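Packing and Unpacking Assistant (part-time), Cindisel workshop, Drilldale

Cindisel is looking for one person to help us with packing, unpacking and keeping order at the tables in our Drilldale workshop. The job is part-time, 17 hours per week, and we would like to fill it soon. Please send your application by 21st June.

Who we are

Cindisel is a small company. We prepare sets of parts, sample pieces and protective packaging for other companies, and we also take back boxes which come home from customers. Our biggest customer is Arkholm, and from February we also work for Nasrallah, who send us many small orders with different contents. This is the reason why we need one more pair of hands. At the moment we are six people in the workshop and two in the office.

The workshop is one large room on the ground floor with a green floor, good light from the ceiling and wooden tables. There is no stair between the loading door and the tables. The storage room is next to it, and there we have 527 shelf places, each one with a number. You will learn the numbers with time, and there is a printed list for the first weeks.

What you will do

Most of your day you will open boxes, take out what is inside, check it against the paper and put it in its place. Then you will do the same in the other direction. The contents change from one order to the next. It can be foam blocks, small boards, cloth, or parts in bags. Some things must lie between two pieces of foam so that they do not move during the transport, and other things must stand up. For every kind of order we have a packing sheet, and we ask you to follow it even if you think you know a faster way. If you have a better idea, tell us and we will change the sheet together.

We use our cardboard boxes many times. A box with a scratched side or a torn flap is still a good box if the bottom is strong, and we do not throw it away. You will learn to decide which box can go out again, which one stays inside the house and which one goes to the paper container.

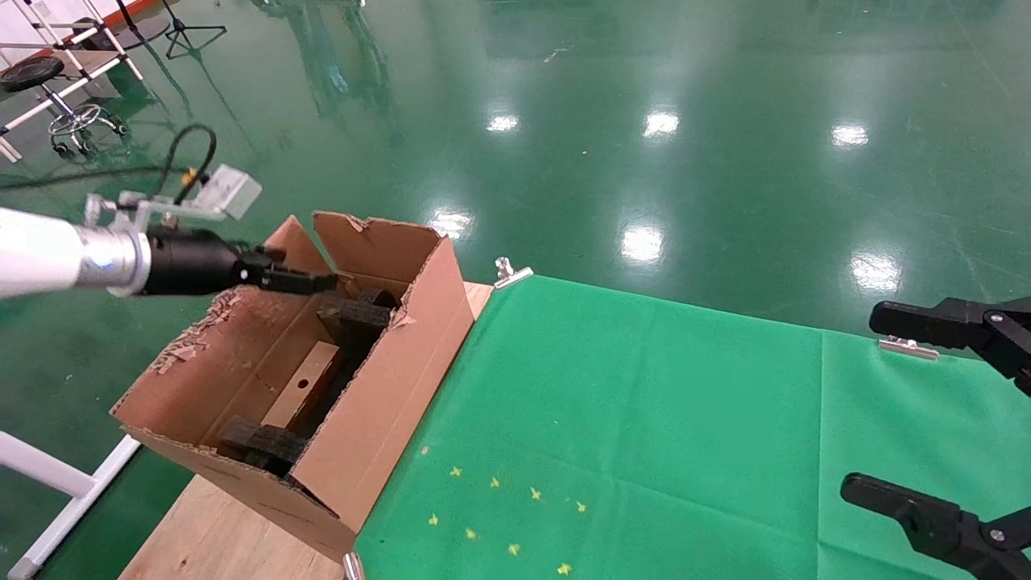
Open box with foam blocks and a board, next to a clipped green cloth. Cindisel workshop, Drilldale.

You will also take care of the tables. We put a cloth on a table when the pieces can get scratched, and we fix it with metal clips so that it stays flat. When the cloth is dirty, you change it. At the end of the shift all tables must be free of tape, paper and small pieces of foam, and the floor under them must be swept.

Other tasks which come every week:
Cutting foam to size with a hand knife (we will show you how to do it safely)
Folding flat the empty boxes and tying them together
Writing labels and checking the shelf numbers
Bringing finished boxes to the loading door, with the cart
Telling the office in time when tape, clips or foam become few

What we expect from you

You do not need a diploma and you do not need experience in a warehouse. It is more important that you work with attention and that you put a thing back where you took it. You should be able to read simple instructions in English and to write a short note if something is missing or broken. The boxes are normally light, but sometimes one has up to 28 pounds, and you must be able to lift it from the table to the cart.

You will be on your feet for a large part of the shift. There are stools in the room, and you can sit for the checking and the labels. Please wear closed shoes. Gloves, apron and knife you receive from us.

Not all of us grew up with English. In the workshop you will hear three or four languages during one morning, and everybody is patient when a word is missing. If you are learning English now, please do not let this stop you from applying.

Working hours and pay

The 17 hours are divided over four mornings, and we fix the mornings together with you before you start. We do not work in the evening or on weekends. The pay is 21 dollars per hour, also during the training. After three months we sit together and talk about how it goes, and it is possible to have more hours if both sides wish it. Paid vacation is calculated according to your hours. Coffee, tea and fruit are in the kitchen, and the bus stop is about 31 steps from the door, so you will not get very wet on a rainy day.

How the first weeks look

In the first week you work always together with a colleague. You begin with unpacking, as this is the best way to see how a box should be packed. In the second week you pack the simple orders for Arkholm, where the contents are the same each time. The Nasrallah orders come later, when you feel sure. We do not measure your speed during the training.

How to apply

Write us a short letter, half a page is enough. Tell us what work you did before, paid or at home, and which mornings are possible for you. A résumé is welcome but it is not necessary. We do not need a photo of you. You can send the letter by email through the contact page of our website or leave it in the mailbox at the loading door, with the words "Packing Assistant" on the envelope.

We will invite some applicants to visit the workshop for one hour. You will see the room, meet the team and pack two boxes with us. The hour is paid, also if we do not continue together. Everybody who writes to us receives an answer.

If you have questions before you apply, please ask for Fernanda Leitão, who is responsible for the workshop. She is best to reach in the afternoon, when the tables are clean and the telephone can be heard. She speaks English, Portuguese and some French.

If you need an adapted table height or another change to do this work well, please write it in your letter or tell Fernanda at the visit. Two of our tables can already be made higher or lower.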